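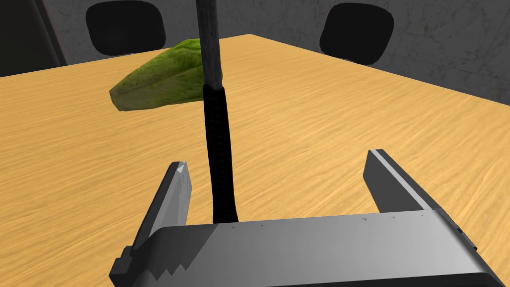 The prep line at Mestell's salad plant runs two shifts, and the station that gave the company the most trouble was the one where leaves are sorted by hand before packing. Leaves bruise, fold over on themselves and stick to whatever they were last touching. For two years the company has been moving part of that station to robot arms, and most of the work has taken place in simulation. In a typical setup, a single curled green leaf lies on a wooden tabletop while a two-finger gripper, jaws wide open, is brought in over the wood. The leaf model is crumpled on purpose. Flat leaves were the first ones the engineers built, and a control program trained on them was of little use on the floor.

The sorting job has three parts: pick up the leaf, turn it to check both sides, and place it in a tray or a reject bin. A trained sorter does this without looking at her hands. She reads the leaf by touch as much as by sight, and she changes her grip for a wet leaf, a torn leaf or one with a thick rib. Parallel jaws have a single motion, open and close. Everything else has to come from where the arm puts them, at what angle, and how hard the motor is allowed to push.

Mestell bought its arms through Vamulen, an integrator that had previously worked on carton loading. Cartons are a forgiving product. They have known sizes and square edges, and a grip that is a little too strong does no harm. Vamulen's first proposal for the leaf station carried over the force settings from carton work with a reduced limit. It damaged enough product in the first week that the line supervisor asked for the arm to be parked until the next scheduled stop.

The simulation work began after that. The software, called Granent, renders a workcell with a table, an object and the arm, and runs grasp attempts at whatever speed the computer can manage. Each setting is put through 2,000 attempts before it is allowed onto the real arm. Lighting, table surface and leaf shape are changed between runs so that the control program does not come to depend on any one of them. A backdrop has no effect on a grasp, but it does affect what the vision software treats as an object, and the backgrounds are therefore varied as well.

The engineers are frank about the limits. A simulated leaf does not wilt. Its stiffness is a number in a file, and the number stays the same from the start of a run to the end. On the floor, a crate that has waited an hour behaves differently from one just out of the cooler, and a leaf from the outside of the head behaves differently from one near the core. Water is the larger problem. A film of water will hold a leaf to a steel table strongly enough that the jaws close, lift and come away with a torn corner. Granent can approximate this with an added surface force, but the value has to be set by hand after watching the real station.

The watching is where the sorters came into the project. At first they were told about the arms at a shift meeting and shown a short film from the integrator. The film had no leaves in it. Several sorters asked how the machine would deal with a leaf lying rib side down, and the answer was that this would be handled in software. It was not handled in the first version or the second. By then the plant had begun giving sorters paid time away from the belt to review failed grasps, and the reviews produced the single most useful change in the program, a shallow approach from the stem end instead of straight down over the middle. The sorters had been doing it that way for years. It had never been written into the work instructions.

Reviewing now takes up part of every shift. A sorter sits at a screen beside the line, steps through the attempts that failed, and assigns each one a cause from a short menu: wrong angle, too much force, two leaves lifted together, leaf not seen. The menu was written by Vamulen and revised by the sorters, who asked for separate entries for a leaf stuck to the surface and a leaf folded under itself. Both look the same in the arm's log. They call for different corrections.

Pay has been the slower question. Review work was first logged at the normal sorting rate, on the grounds that it was done sitting down. The staff association objected that it required judgment the company had no other source for, and in April the plant agreed to a higher grade for sorters certified to do it. Certification is open to everyone on the station, but the course is given only on the day shift. Night shift sorters have asked for a session that starts before their own line does. No time had been set when this article was prepared.

The effect on headcount is harder to state. No sorter has been let go, and the company says none will be as a direct result of the arms. Openings on the station have been left unfilled, however, and the seasonal intake was smaller than in the previous year. Sorters who remain handle a less even mix of product. The arms take the clean, medium-sized leaves, and the people get what is left, with more folded leaves, more torn ones and more that need a decision. Several sorters describe the work as more interesting and more tiring. The belt speed was set for the old mix and has been lowered once.

Awad, a smaller packer that supplies the same stores, looked at the Mestell station and chose to automate tray handling first. Trays are rigid and identical, and lifting them accounts for most of its reported shoulder strain. Its sorting remains manual.

At Mestell the next change is to the jaws. Soft pads have been fitted to one arm on the day line, and the pads have to come off for washing at every break. The sorters do the changeover, which is now a line item on the shift sheet.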